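Skaluvano gripper comparison

The Skaluvano gripper comparison is a set of simulated tests in which robot grippers are tried on kitchen cabinets. It was started by Elmarie Mabaso and first released on Jun 2, 2019. The current version has 17 kitchen layouts and 1,293 logged runs.

Method

Two grippers are compared, the Leron and the Naidoo. Both are mounted on the same model of arm and run under the Zollero controller. Each run gives the gripper one door and up to 100 seconds to open it. A run is scored on grip, door angle and contact with other surfaces. Camera views are saved with the joint data.
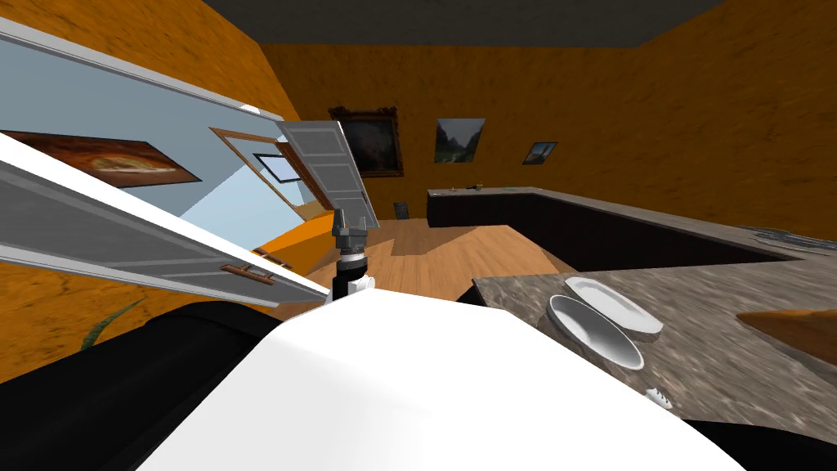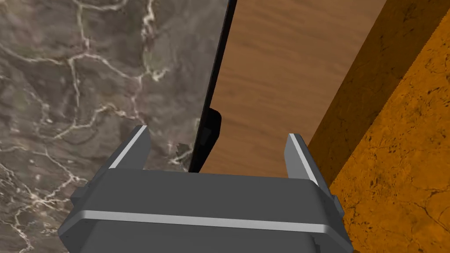 Simulated views from the kitchen tests: a two-finger gripper near open cabinet doors, and a gripper with its fingers apart in front of a small black handle.

Scoring changes

A November update split the grip score into 2 parts, approach and hold. Older runs were rescored from the saved joint data. Results for bar handles and small knobs are listed in separate tables.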